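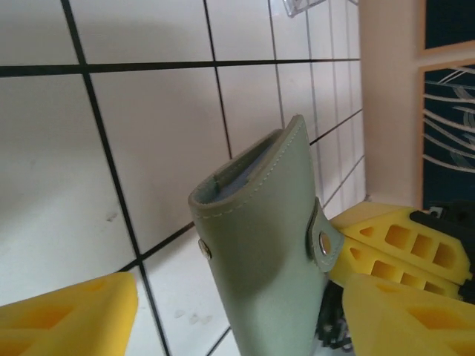
What I went to Kullent to find out

My project was supposed to be on "automation and job satisfaction," but that got boring fast, so I asked if I could spend June at Kullent instead and just talk to people. They finish and pack small leather goods (pouches, mostly, the kind with metal snaps) and they put in their first robot arm last spring. It has soft yellow foam fingers, and everyone on the bench calls it Banana. So did I by day two!

How the work used to go

Before the arm, each packer picked up a pouch, looked over the stitching, closed the snaps, bagged it and put it in a carton. A good shift was 500 pouches per person. Eduardo Torres, who trained me, did that for 13 years and says his thumbs still click when he opens a jar.

How it goes now

The arm does the picking up and handing over. People do the checking, and they do a lot more of it, which I hadn't expected. Eduardo told me he used to look at a seam for one second and now he gets to really look. He likes that part. What he misses is the talking, because the old bench had six people facing each other and the new one has them in a row.

What people told me

I handed out 13 surveys and got all of them back (I brought donuts). Most said their hands hurt less. 3 people said they felt more watched, even though the supervisor swears the arm doesn't record anybody's speed. I think someone should have explained that on the first day, and I put it in my notes for the manager.

Things I'd do differently

I only talked to the day shift, so I'm missing the night crew completely. I'd also ask about pay much earlier. I was shy about it and by the time I got brave, my month was over.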